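Arbeitsplatz einrichten und aufräumen
Skript zu Einheit 2: Tisch, Leiste, Kabel
Kurszentrum Pivdale, Stand September

Ergänzung zur ersten Einheit: Die Raumpläne liegen jetzt im Ordner am Eingang. Wer in Raum Grukent sitzt, nimmt bitte den Plan mit den 32 Plätzen, der ältere Plan gilt nicht mehr.

1. Reihenfolge

Ein Arbeitsplatz wird von der Fläche her eingerichtet. Zuerst kommt alles Lose vom Tisch, dann wird gewischt, dann wird die Steckdosenleiste gelegt. Geräte und Papier kommen zuletzt. In der Praxis wird die Leiste oft am Ende irgendwohin geschoben, wo noch Platz ist. Sie liegt dann schräg, das Kabel läuft quer über den Tisch, und beim nächsten Aufräumen wird um sie herum gewischt.

Zum Wischen reicht ein feuchtes, gut ausgewrungenes Tuch. Die Leiste vorher an der Wand ausstecken und vom Tisch nehmen. Auf hellen Flächen sieht man Krümel und Abrieb schneller als auf Holz, das ist beim Kontrollieren ein Vorteil. Graue Schleier gehen meist mit einem Tropfen Spülmittel weg. Keine Scheuermilch, auch nicht auf den Tischen im Flur.

2. Die Leiste

In Pivdale arbeiten wir mit australischen Steckdosenleisten. Die Dosen sind dreipolig, die beiden oberen Schlitze stehen schräg. Mitgebrachte Geräte mit deutschem Stecker passen nicht hinein. Reiseadapter sind im Kurs erlaubt, aber nur einer pro Leiste, und nie Adapter auf Adapter.
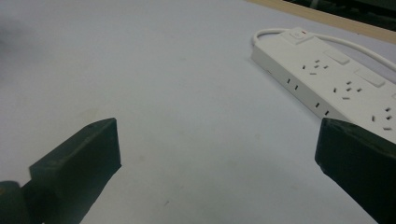 Viele dieser Leisten haben zu jeder Dose einen eigenen Schalter und am Ende einen Hauptschalter. Man muss sich merken, dass beide eingeschaltet sein müssen, damit ein Gerät Strom bekommt. Bei der Fehlersuche gehen wir deshalb immer gleich vor: Wanddose, Hauptschalter, Einzelschalter, Gerät. Wer in der Mitte anfängt, sucht länger.

Gewöhnliche Geräte haben dort einen Stecker für 10 Ampere. Bei 230 Volt sind das 2300 Watt für die ganze Leiste, egal wie viele Dosen sie hat. Maßgeblich bleibt die Angabe auf der Leiste selbst.

Rechenbeispiel aus der Übung:
Laminiergerät beim Aufheizen: 958 Watt
Kleiner Heizlüfter: 1506 Watt
Summe: 2464 Watt
2464 geteilt durch 230 ergibt etwa 10,7 Ampere. Die beiden Geräte gehören also auf getrennte Wanddosen. Der Heizlüfter gehört grundsätzlich direkt an die Wand, auch wenn er allein läuft.

3. Die Fläche vor der Leiste

Eingeteilt wird der Tisch in drei Bereiche. Vorn, wo die Unterarme liegen, bleibt frei. In der Mitte liegt, womit gerade gearbeitet wird. Hinten stehen Dinge, die den ganzen Tag gebraucht werden, und dort liegt auch die Leiste, falls sie überhaupt auf den Tisch muss. Die meisten Leute unterschätzen den vorderen Bereich und stellen dort die Tasse ab. 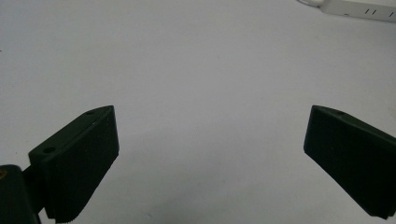 Arbeitsfläche, hell und einfarbig

Ob eine Unterlage oder Platte auf den Tisch kommt, entscheidet die Tätigkeit. Zum Schneiden und Kleben ja, zum Schreiben ist es Geschmackssache. Eine große Platte soll glatt aufliegen und nirgends über die Tischkante stehen. Einmal in der Woche anheben und darunter wischen. Für den Kurs gibt es Platten von Sterwood in zwei Größen, ausgegeben wird am Materialschrank, Rückgabe bis 16 Uhr.

Papier auf dem Tisch: ein Stapel, eine Ausrichtung. Einzelne Zettel wandern sonst unter die Geräte und werden erst beim Abbau gefunden. Wer mit Notizzetteln arbeitet, klemmt sie zusammen oder legt sie in die flache Ablage.

4. Kabel

Ein Kabel darf auf dem Tisch einen Bogen machen, aber keinen Knick. Überlängen werden in großen Schlaufen gelegt und locker mit Klettband gefasst. Kabelbinder benutzen wir nur für Strecken, die länger als ein Kurs bestehen bleiben. Leistungsstarke Geräte nie an einem aufgewickelten Kabel betreiben, es wird im Wickel warm.
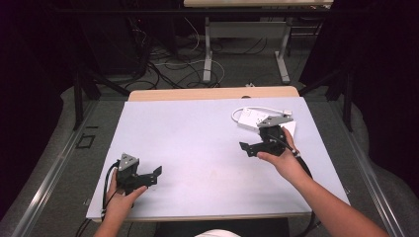

Unter dem Tisch gilt dasselbe wie oben. Kabel, die am Boden durcheinanderliegen, werden beim Saugen mitgezogen und von Stuhlrollen überfahren. Helle und dunkle Kabel lassen sich getrennt führen, etwa Strom links und Daten rechts, dann findet man sie auch nach Monaten wieder. An jedes Ende kommt ein Etikett, also an den Stecker und an die Geräteseite. Gut lesbar schreiben, keine Abkürzungen, die nur eine Person kennt.

Bei Tischen auf Teppichboden zusätzlich prüfen, ob ein Tischbein auf einem Kabel steht. Das sieht man im Stehen nicht. Einmal hinknien genügt.

5. Abbau am Ende des Tages

Geräte ausschalten, Hauptschalter aus, Wandstecker ziehen. Danach erst die Gerätestecker. Immer am Stecker ziehen, nicht am Kabel. Die Leiste trocken abwischen und mit dem Kabel in losen Schlaufen ins Fach legen. Zum Schluss die Fläche wischen und mit der flachen Hand darüberfahren, kleine Krümel spürt man eher, als man sie sieht.

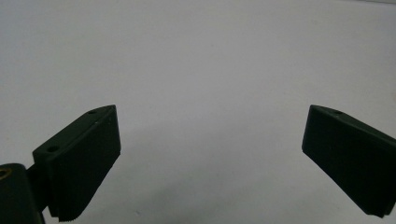
Paraskevi Andreadis wandte an dieser Stelle ein, dass ein täglicher Abbau nur in Kursräumen sinnvoll sei. An einem festen Platz würde sie die Leiste unter der Tischplatte befestigen und nur den Hauptschalter betätigen, sonst nutze man die Stecker unnötig ab. Das ist richtig, solange der Schalter im Sitzen erreichbar bleibt. Für die Übungen in Raum Grukent bleibt es beim Abbau.

Aufgabe bis zur nächsten Einheit

Den eigenen Tisch zu Hause nach den Abschnitten 3 und 4 durchgehen und eine Skizze anfertigen, auf der die Leiste, der Verlauf der Kabel und der freie Bereich vorn eingezeichnet sind. Dazu die Wattangaben aller angeschlossenen Geräte notieren und addieren. Skizzen bitte auf A4, Name oben rechts. Abgabe im Fach Sepúlveda neben der Tür.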